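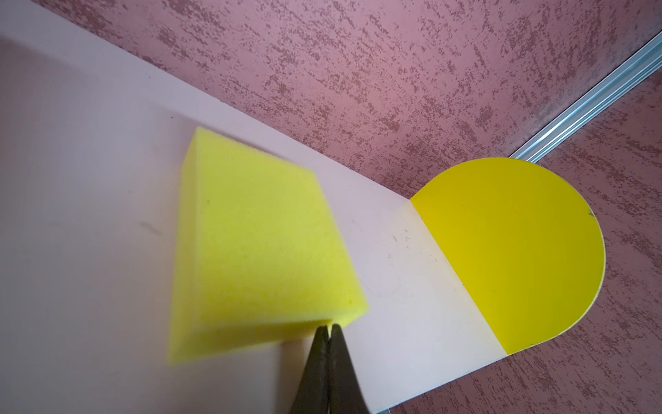
Dela Ofori had the killer picked out by chapter two and says she was wrong until the last page. She read Wemilgate, the new thriller by Zuweira Bonsu, in one night and finished at four in the morning.

The book opens in October in Vekcombe, a river town where a ferry pilot has been missing for 19 days. His sister, Urno, comes home to sell the house and finds a stranger's coat in the hall closet. The local detective, Abubakari, would like her to leave it alone.

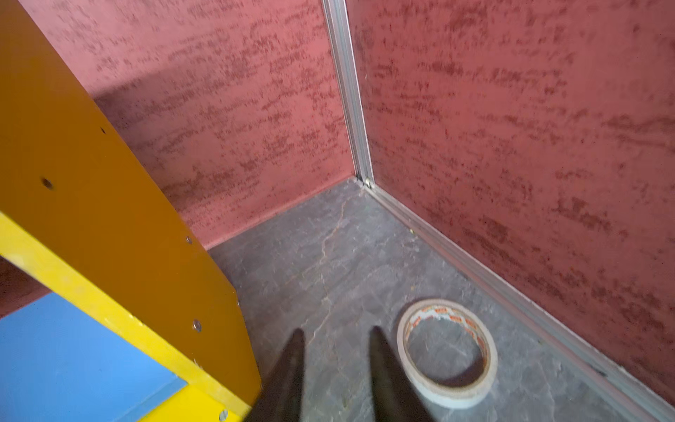 Roll of tape on a gray marbled surface.

Bonsu wrote the first draft in longhand, around 300 pages, and threw out the first 40. She works mornings only. The ferry came from her grandfather, who ran one - badly, she says - for two summers. 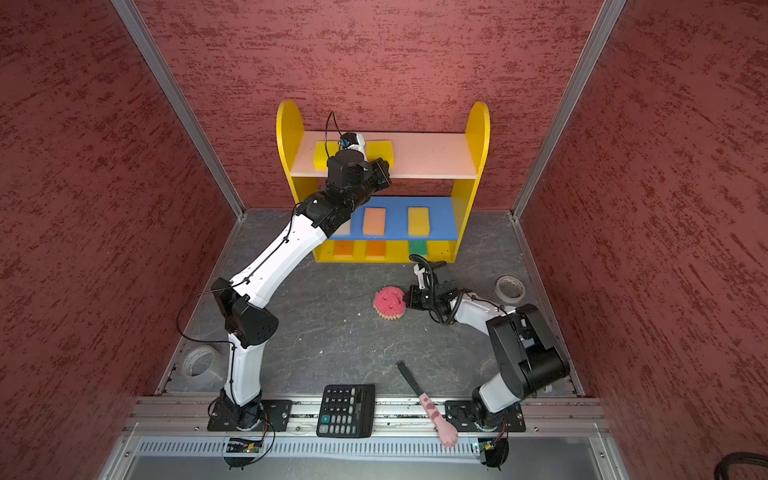
Urno is the best thing in the book. She is short with people and slow to trust them, and she notices rooms before she notices faces. Bonsu gives her plain, bright places to look at, the kind you'd get from a yellow shelf with a pink top and a blue middle against a dull red wall, and then puts something bad in the next room. The middle chapters drag a little, mostly when Abubakari is on the phone.
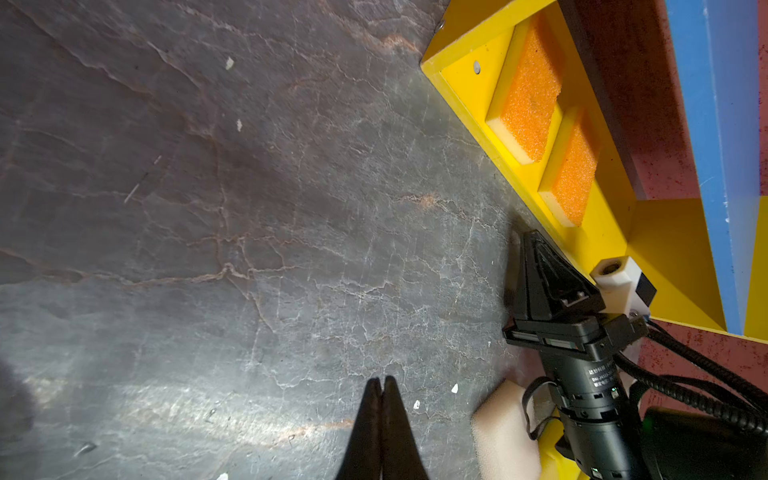
Dark gray stone-like surface with rust-orange veins.

A second Vekcombe book is under way. Bonsu has the title but won't share it yet, and Abubakari will be back.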